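Rovenby Household Handling Project
Progress report to the Skinner Fund, 10th March

We have passed the first target! The grant asked for 1,000 usable examples by the end of this stage, and the set now holds 1,404. We recorded 1,441 in all, and the other 37 were dropped at checking, mostly for fingers closing before the recording had properly started. I had expected to lose far more than that.

Most of the effort since the last report has gone into small things: sweets, erasers, lids, pen caps. The arm at Bomell was already fair with mugs and boxes, but it squashed or flicked away nearly anything smaller than a matchbox, so we wrote 16 new tasks with that in mind and moved the recording out of the workshop and into furnished rooms (a great improvement, and much nicer to work in).

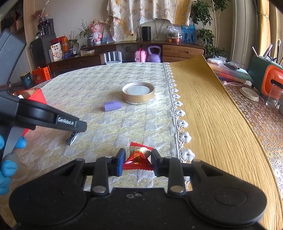

Small wrapped items have turned out to be the best teaching material we have. Shiny foil throws back light in a different way each time it is turned, and the shape gives the fingers very little to hold. We ask people to take a sweet like the red and gold one between the very ends of the blue pads and keep it low over the cloth before moving on. Patterned tablecloths stay in for the same task – the houndstooth is busy enough to give the software real trouble finding edges, and we want that trouble now, while there is time to deal with it. Two-handed work is also under way, with a gripper in each hand, and people pick it up faster than I thought they would.

The Plukden model was retrained on the first 1,000 examples. It is clearly gentler on the approach and now slows down before it closes. It still struggles with anything lying flat, and it sometimes lets go too early when the second arm comes near. More two-handed examples should help with both.

Next on the list are see-through objects and soft packaging, then a second round in rooms the model has never met. We are within budget, apart from replacement finger pads, which wear out quicker than planned. I would like to move a little of the travel money across to cover them and would be glad of your agreement before the end of March.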